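Pear

The pear is the fruit of trees and shrubs in the genus Pyrus, part of the rose family, and one of the great rewards of the late summer orchard. It is a close cousin of the apple and the quince, and people have been growing it for thousands of years. Few fruits offer such a range: buttery and dripping, crisp as a water chestnut, or so hard and sharp that it is only good for pressing into a drink – and all of these are pears!

Origins and spread

Wild pears grow across a huge stretch of Europe, North Africa and Asia. Two broad groups were brought into cultivation separately. The European pear, Pyrus communis, gave rise to the soft, long-necked kinds most common in Western stores. In East Asia, growers worked with other species, among them Pyrus pyrifolia, and ended up with round, crunchy, very juicy fruit.

The ancient Greeks and Romans were keen pear growers, and Roman writers listed many named kinds. They often ate them cooked, sometimes stewed with honey. In later centuries, gardeners in France and Belgium took up the pear with real passion and bred the melting, fine-grained types that still set the standard for a dessert pear.

The tree

A pear tree on its own roots can grow tall and live a very long time, and old trees are often still fruiting long after the farmhouse beside them has gone. The blossom is white and comes early in spring, a little ahead of the apple, so a late frost can wipe out a crop overnight. Most kinds need pollen from a different variety that flowers at the same time.

Pear seeds do not come true to the parent. To keep a good variety going, growers graft a cutting onto a rootstock, and quince is a favorite choice for this. It keeps the tree small and brings it into fruit sooner. Some varieties will not join well with quince, and for these a short piece of a third, friendlier variety is grafted in between.

Picking and ripening

European pears are unusual in that they are best picked before they are ripe. Left on the branch, many of them soften from the core outward and turn brown and mealy inside while the skin still looks perfect. The usual test is to lift the fruit gently until it is level. If the stem parts cleanly from the spur, the pear is ready to come off.

Many winter pears also need a spell of cold storage before they will ripen properly at room temperature. The place to check is the neck: when the flesh near the stem gives a little under the thumb, the fruit is at its peak – and the peak is short. Asian pears are easier. They ripen on the tree and are eaten firm.

Color is a poor guide. Some kinds turn from green to yellow as they ripen, but others stay green or russet to the end.
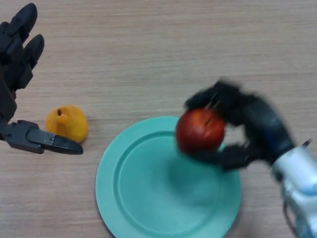 In the kitchen

Ripe pears are wonderful raw, especially with blue cheese and walnuts. For cooking, slightly underripe fruit holds its shape far better. Poaching in wine or syrup is the classic method, and the French pear and almond tart is hard to beat. Pears are also dried, bottled, made into thick butters and boiled down to a dark syrup that is spread on bread in parts of Belgium, Germany and Switzerland.

The gritty feel of some pears comes from stone cells, tiny clusters with very thick walls. Breeders have worked hard to reduce them, though fans of the older kinds rather like the bite.

Perry

Perry is made from fermented pear juice in much the same way that cider is made from apples. The small perry pears used for it are mostly too harsh to eat, but that same tannin gives the drink its grip. England's western counties and Normandy are both famous for it, and the best bottles are delicate, floral and a joy to drink.

Wood

Pear wood is pinkish brown, dense and very even, and it takes fine detail beautifully. It has long been used for woodwind instruments, printing blocks and furniture, and it can be stained black to stand in for ebony.

Related articles
Apple
Quince
Medlar
Grafting
Rootstock
Perry
Fruit preserves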